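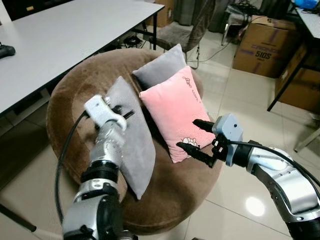
Well, the wattle has come and gone, the magpies have started having a go at anyone on a bike, and the reading room at Grirkmont is open again after what felt like a very long winter. Thank you to everyone who came along to the first afternoon back. I had put out enough cups for the regulars and we ran out before the kettle had boiled a second time, so if you ended up drinking your tea from a measuring jug, I do apologise, and I've since been to the op shop.

For those who haven't been in yet, the room is much as you'll remember it, only warmer. The old wall heater finally gave up in March and we limped along with a borrowed one that smelled of burning dust (you got used to it, or at least I did). The new one is quiet enough that you can hear pages turning, and Fletcher Rakena has fixed the sash window by the large print shelves so it stays up without the dictionary under it. The dictionary has gone back to the reference section, a bit faded along one side but otherwise none the worse.

Now, the winter reading tally. We had 64 books logged on the sheet by the door, which is our best yet, and that's with two of our keenest readers away up north for most of it. I went through the titles one evening and was surprised how many of you have gone off crime. Last year you couldn't keep a detective on the shelf! This year it was sea voyages, orchards, other people's letters, and a very battered history of lighthouse keeping that came back with a note inside saying "skip chapter four, then go back and read it last". I followed that advice and I'd pass it on to anyone else borrowing it.

The book that got the most talk was Zudemholm, the long family novel set on the island with the salt works. Opinions were split. Some of you adored the grandmother and wanted a whole book about her, and others felt that six hundred pages was a lot to ask when the weather was so lovely outside. I'm in the grandmother camp, though I'll admit I lost track of which cousin was which somewhere around the second wedding and had to draw myself a family tree on the back of a rates notice. If you'd like a copy of the tree, it's tucked in the front cover. Please leave it there when you've finished.

We'll be talking about Zudemholm properly at the next gathering, from 2 o'clock, in the usual corner. You don't need to have finished it. You don't even need to have started it, if you'd just like to sit and listen with something to knit. After that we're reading Gaber, which is a much slimmer thing, a memoir about a boy who grows up over his uncle's clock repair shop and never learns to tell the time properly. I read it in two sittings and then rang my brother, whom I hadn't spoken to in a good while, and we had a lovely long natter about our own uncle and his terrible ute.

A few housekeeping bits. The returns box is now to the left of the front step, under the awning, and it has a proper lid. Magazines can go in it but please don't post jigsaws through the slot, as the pieces get everywhere. If you've still got something from before the winter closure, bring it back whenever you like and we'll say no more about it. The large print shelves could do with some fresh westerns if you have any at home gathering dust.

The Plarketti bakery has very kindly offered us their unsold buns on reading afternoons, so there will be something to have with your cuppa. Last time it was the apricot ones and they went in minutes. I'm told there may be cheese scones next, but I won't promise.

Children are welcome as always, and Fletcher is going to read aloud in the back room for any who'd like it. He does all the voices. His goose is particularly good.

Names for the Gaber waiting list to me, please, or scribble them on the sheet by the door if I'm out the back hunting for the sugar.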